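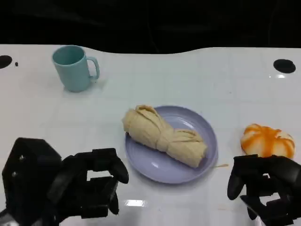 Start pose, plate task. Head camera, both hands in view.

Posted 8/31/21 by Sowmya Mudaliar
Filed under: Student Projects > Robotics Club > Datasets

# Plutola Table Set — README

Read this before you download anything. It's long because people kept emailing Meenakshi the same questions.

## What it is

Teleop recordings from the club's two-handed robot, doing small kitchen-ish jobs on a white table with play food and plastic dishes. Every episode is one attempt at one task. Made by students over the summer term for the Otby student challenge, then cleaned up so other clubs can use it too.

2542 episodes. 11 tasks. Head camera video plus joint positions for both arms and both hands. No audio. No force data (we wanted it, didn't get it).

## Who did what

- Bhavana Iyer — teleop, most of the two-handed tasks
- Lakshmi Rajan — recording script, file format, the converter
- Sharada Panicker — task list, object sets, labeling
- Meenakshi Namboodiri — calibration, safety, answers the email
- Sowmya Mudaliar — this file, the splits, the complaints

## Tasks

Names are the same as the folder names. Don't rename the folders, the loader reads them.

 plate_clear take the food off the plate, put it on the table
 plate_load the other way round
 mug_move mug from left side to right side, by the handle
 mug_turn rotate mug so the handle faces the other way
 squash_pass hand the squash from right hand to left
 squash_to_plate 
 roll_lift both hands, lift the roll off the plate and hold
 roll_straighten untwist the roll, lay it flat
 plate_slide push plate to the far side, no lifting
 stack_two 
 free_play no goal, operator does whatever

stack_two is the weakest one. Few good episodes, and the labels were done in a rush. Use it for testing if you must.

free_play has no success label at all. The field is there but it's empty, so check for that or your script will crash. Ours did.

## Objects

The teal mug, the lavender-gray plate, the cream colored roll and the orange and white squash show up the most. Object set for each episode is in `meta.json` under `objects`. We use "squash" everywhere in the labels. Some early files say "pumpkin". Same label as far as the loader is concerned, Lakshmi's converter maps both.

The roll is the hard one. It's soft, it bunches up in the middle, and no two episodes start with it in quite the same shape. We tried resetting it to a fixed fold and gave up, took longer than the episode did. So treat the start shape as random. If you are doing roll_straighten, look at the first image of each episode and don't trust the `start_pose` field for the roll. For the hard objects it's fine.

## Layout

 plutola/
 train/
 <task>/<episode>/
 head.mp4
 joints.csv
 meta.json
 val/
 test/
 calib/
 tools/

`joints.csv` — one row per video frame, left side columns first, then right. Radians. The header row names every column so please use that and not the column number, the order changed once in May and older copies are still floating around.

`meta.json` — task, operator initials, object set, success (yes / no / empty), notes. Notes are free text and typed fast. Some are useful, e.g. "thumb slipped, regrasped". Some just say "ugh".

## Splits

Split by recording session, not by episode. Two episodes from the same session look nearly identical, and our first split mixed them, which made Bhavana's baseline look way better than it was. Redone. If your copy has no `splits_v2.txt` in the root you have the old one — delete it and download again.

test has 58 episodes held back for the Otby scoring. You get the video and joints for those but the success field is blank on purpose.

## Known problems

- White table is glossy. Overhead lights show up as bright patches and they move in the video when the head moves. Color thresholding will hate this.
- Hands are black and the background is almost all black. Masks bleed at the far edge of the table.
- The table edge is curved and there's a round hole near each end. Don't use the edge as a straight line for calibration, one person already tried. Use the files in `calib/`.
- Fingers hide objects a lot, mostly the squash. Sharada labeled these by guessing from the images before and after. Marked `occluded: true`.
- 25 episodes have a dropped chunk in joints.csv. Listed in `tools/bad_rows.txt`. We left them in, the video is still good. The loader skips them unless you pass `--keep-bad`.
- Left hand ring finger reads a bit low in the early sessions. Meenakshi recalibrated it after. Offset is in `calib/left_hand_notes.txt`, not applied to the data.
- operator initials "SM" and "MN" got swapped in a few files. We know.

## How episodes were recorded

Two people per session. One drives, one watches and keeps a hand by the stop button. Watcher sets the objects, steps back, says go. Driver starts from the open hand pose, hands low and to either side of the plate, fingers a bit curled. Episode ends when the task is done or when the driver gives up, and giving up is allowed — failures are labeled and kept. Almost 11 percent of plate_load is failures and that's probably the most useful part if you're training anything that has to recover.

Please don't throw out the slow ones either. Everybody on the team drove at some point and not everybody is Bhavana.

## Quick start

 python tools/check.py --root plutola
 python tools/play.py --task plate_clear --split val

check.py takes a while the first time. It's reading every video, it isn't stuck. play.py needs a display, so don't run it over ssh and then write to us.

For the Cruickshank loader, there's a wrapper in `tools/cruickshank.py`. Works on train and val. Not tested on free_play.

Converting to Vovov format: Lakshmi has a half finished script, ask her. It loses the notes field.

## Using it

Free for class, club and competition work. Credit "Plutola Table Set, student team" somewhere people can read it. If you fix labels send them back, one text file with episode name and the new value, thats enough. Don't send us the whole dataset re-zipped.

Don't run these joint files straight on your own hardware. They're for our hands and our limits. Yours will be different and you'll break a finger off something.

## To do

- relabel stack_two
- second object set for squash_pass (same shape, differnt color)
- wrist cameras, if the mounts ever get printed
- apply the left hand offset properly and ship it as a v3
- better name for free_play

Questions go to Meenakshi. Loader bugs to Lakshmi, with the full error text please and the command you ran.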